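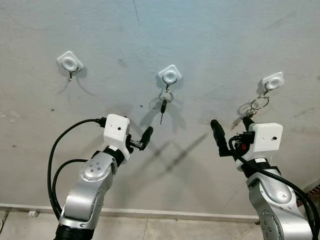 Stick-on hooks for keys – who else is a convert?
Started by hallwaymagpie, May 19, 2020

hallwaymagpie
I put three of those white square stick-on hooks up by the back door in March and I love them! No drill, no dust, and I haven't had to turn the sofa out for my keys once. Mine are a bit wonky in height (I did them by eye) but I've stopped noticing. Anyone else using them?

pegandpin
Yes! Got a pack of 20 from the market in Nollport and went a bit mad – tea towels, dog lead, the lot. Wipe the wall first and leave them overnight before you hang anything.

Tobermole
Not for me, sorry. Ours pulled a lump of paint off when we moved out of the Zombridge flat. Two screws and a bit of wood will outlast the lot of you.

hallwaymagpie
My wall's all scuffs anyway so I'd hardly miss the paint, haha. Did you warm them up with a hairdryer first?

Tobermole
No. Didn't know that was a thing.

pegandpin
Oh it makes such a difference! 30 seconds or so and then peel slowly. I still wouldn't trust one with a heavy bunch, mind.

lintandlemons
Mine holds a big ring on a clip and chain and hasn't budged. Are they all right on fresh emulsion? We're painting the porch next.

pegandpin
Give it a few weeks to harden, then go for it.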